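Notebook, September
Surface clearing and residue check, grey cabinet

Continuing from the last entry. The top had been wiped with the Rostwood cleaner and left overnight, so the first pass today was under the side lights only, no cloth. Two faint rings show near the back when you get low enough. They do not catch a fingernail. I put them down as drink residue under the cleaner film and left them for the second pass.

Reset the test items after lunch. Same rule as before: everything on the left half, center and right kept free for the wipe lane. The order front to back is apple, red can, silver can. Spacing is by eye. The can and apple should be close enough that a cloth will not pass between them without touching one or the other, which is the case the old layout never covered. 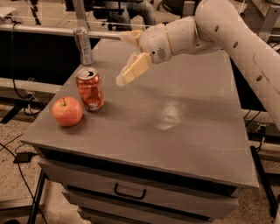

Fokotitz, bench notes

Layout as used for the afternoon. The red can is the dented one and should stay in the set. An uncrushed can slides when pushed at the base. I want to know whether a creased one tips first, and I have no numbers for that yet. It is open at the top, so check for liquid before any push. The slim silver can goes at the left edge, toward the rail. Print on it is no use for orientation at working distance, so do not write "label forward" in the setup sheet as I did last time.

The apple is a nuisance on this top. It has a stem, which makes it easy to record which way up it started, but it will not hold a heading. Considered a ring of tape under it and decided against it, as the tape leaves adhesive and that is what we are trying to measure. Inis suggested a pear on the grounds that it would at least roll in a circle. Noted.

Weights before start: red can 2 g over the sheet value, apple 388 g on the small scale, which I do not believe. Rezeroed and got the same. Swap the scale with the one in the Pappas cupboard before the next entry and treat the apple figure as void.

Wipe lane: 48 cm, measured from the right side. Cloth folded in four, damp, one stroke back to front, then a dry cloth over the same path. The matte finish hides streaks from straight above, so look across it from the near corner.

To do:
Second pass on the rings, with plain water first
New scale
Rewrite setup sheet, item order and spacing
Find out if the 2 spare cloths are the old weave or the new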